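Ticket: finger pads slipping / operators losing time at station 4
Site: Farnholm, upstairs room
Opened by: Shiuli Haque
Assigned: Nipon Phuthong
Opened: Sep 3, 2023
Status: open

Problem
Hand gripper lets go of the thin sleeves near the end of the pull. Same on both shifts. People on 4 used to pack by hand, now they do the demo runs for the arm and get scored on them, so every drop counts against them. Not fair and they've said so. Two asked to go back to packing.

Tried so far
Wiped the mesh on both pads, no change. Swapped in the spare unit from Pravulholm, a bit better, then same thing. Checked where the pads meet – gap at the seam looks wide to me but I dont have a spec for it.
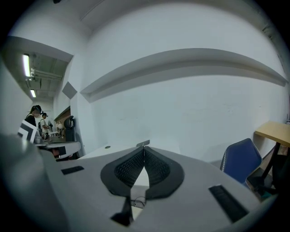

Reply, Nipon
Pads should close flat, small gap when open is normal. Check the cable by the finger piece first, if it's tight it pulls the finger back. Leave the marker board where it is pls or we recalibrate again.

Reply, Shiuli
Cable rerouted, did 70 pulls, 2 drops. Better. Still need an answer on the scoring. Crew wants drops from hardware taken off thier numbers, back to July. Also 400 runs a week is too many with the packing on top – can Chaiyaporn's team take some?

Reply, Nipon
Will ask re scoring. New pads orderd. Keep ticket open till they're on.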